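Sorting small bits without losing your marbles

I love a good sort-out! Buttons, screws, beads, the odd toy brick -- tip them into a shallow tray with a raised rim first and nothing rolls under the couch. Brown paper over the table saves the finish, and painter's tape in a colour you can see keeps your piles apart.
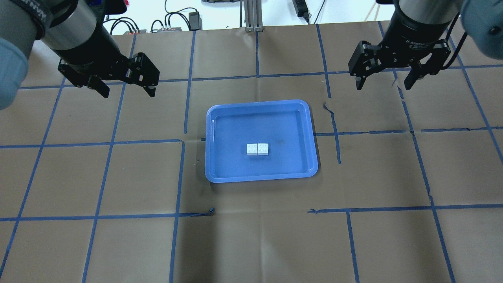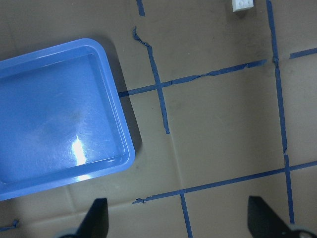
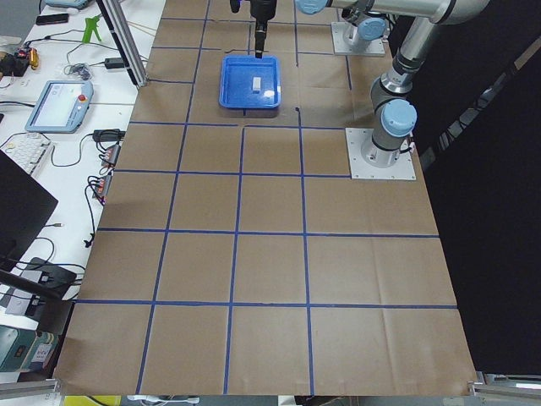
Blue tray on brown paper, with tape marking out the squares.

Peel the tape back slowly, low to the table, and the paper will do you for another go. For grubby plastic bits I use warm water, a squirt of dish soap and an old toothbrush, then leave them on a tea towel overnight. Jam jars are brilliant for storage -- label the lid AND the side!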